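Is there a machine yet that will wipe down a table without me standing next to it?

Posted in Home & Workshop > Cleaning and Upkeep

I run the front half of a small frame shop in Plovbridge. We have a long maple counter where customers set down whatever they want framed, plus their coffee, plus on one occasion a live crab in a bucket. It gets wiped at opening, at lunch and at close, and because I am the one who cares, it gets wiped by me.

My brother-in-law has been telling me since April that this is a solved problem. He has seen the clips. In the clips a pair of arms folds a shirt, loads a dishwasher and wipes up a spill with a kind of weary grace, and he says by the time I finish complaining I could have bought one. I have a robot vacuum at home from a company called Skindis. It has spent a good part of its life under the sofa, asking for help in a calm voice, so you can see why I have doubts.

What I want is simple to say. Pull a wipe out of the tub, wipe the counter, throw the wipe away, close the lid. Can anything I could reasonably buy or lease do that today? I don't need it to be fast. I am not fast.

Posted by counter_intelligence

3 replies

Ásdís Riis
Marked helpful by the poster

Short version: no for your counter, sort of for somebody's lab bench, and the wiping is the easy part.

I worked for a while at Hafþórsson, a small outfit that fits arms to packing lines, and tabletop chores were what we played with when the paying work was slow. I still keep my hand in. A table, a tub of wipes and a pair of arms looks like the least ambitious project in the world until you try to get one sheet out of the tub.
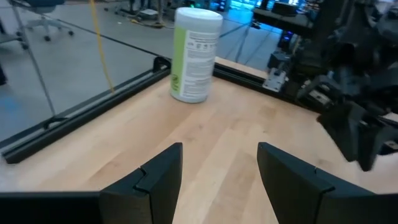

Wipes tub at the far end of the table, seen from between the gripper fingers.

Think about what your hands do with a tub like that. One holds it down. The other flips the lid, finds the little wet corner, pulls at an angle, feels the next sheet starting to follow and gives a sharp tug so it tears at the perforation. You do it while talking to a customer about mat board. Two hard plastic fingers have no idea the next sheet is coming along. You get either nothing or a damp scarf of nineteen wipes, and the machine is equally pleased with both.

Our best stretch was 84 clean pulls out of 100, and I would like you to appreciate how proud we were. We had cake. That was with the lid already open, a fresh tub and the tub put back in the same place each time by a person, so the labor saved was a matter of opinion. As the tub empties it gets lighter and starts walking across the table when you pull. We fixed that by having the second arm hold it. Then the second arm squeezed too hard, and we spent an afternoon on how firmly to hold a plastic tub, a subject I had until then considered closed.

Wiping a bare flat surface is in much better shape. If the table never moves and there's nothing on it, an arm will go back and forth all day and do it more evenly than either of us. Once there are keys, a coffee cup and a stranger's wedding photo on it, the job becomes deciding what may be moved, what must not be touched and what is trash. Please don't let anything decide that about a customer's wedding photo this year.

So for your shop:

Swap the tub for a spray bottle and a stack of cloths if you're determined to automate something. Cloths that sit in a pile are far easier for a gripper than wipes that come in a chain.

Ask any seller to show you the whole job in one go, lid closed at the start and lid closed at the end, with no edits. Watch for the hand that comes in from the side to straighten something. There is usually a hand.

Ask who resets it when it stops. If the answer is "the operator," that's you, and you've hired yourself an employee who needs an employee.

I do think it'll come, and I've seen enough good days to say so. I also still wipe my own kitchen table.

grumblebench

We leased an arm from Bronby for the shop, mostly for loading parts, and the salesman threw in a "cleaning routine" as a sweetener. It was up to 465 a month depending on how many hours you ran it. The loading was fine. No complaints about the loading.

The cleaning routine was a sponge on a stick. It wiped the bench in a very nice pattern and pushed all the chips into the one corner it couldn't reach, where they built up like a snowdrift. Somebody then had to clean the corner, and the sponge, and eventually the stick. We turned it off and bought a bench brush.

To answer what you asked: no. Buy a bench brush. Or for a maple counter a decent cloth, and check those disinfecting wipes are OK on your finish, as ours took the shine off a desk.

tinyforklift

my cousin has one that does windows and its great. not a counter but its basically a counter standing up. it fell off once but there is a string

counter_intelligence
Original poster

Thank you all. I read the bit about the damp scarf out loud at dinner and my brother-in-law says the new ones are much better than that. I asked if he'd seen one open the lid. He is going to look for the clip.

Ásdís, one follow-up if you're still around: would a pull-out dispenser bolted to the wall be any easier for it, or does the tearing problem stay the same?

Ásdís Riis

Easier, yes. Bolting it down takes care of the walking, and you get an arm back. The tearing stays just as annoying. We tried it with the dispenser screwed to a board and the sheets still came in pairs when they felt like it. If he finds the clip, post it here. I'd like to see the lid part too.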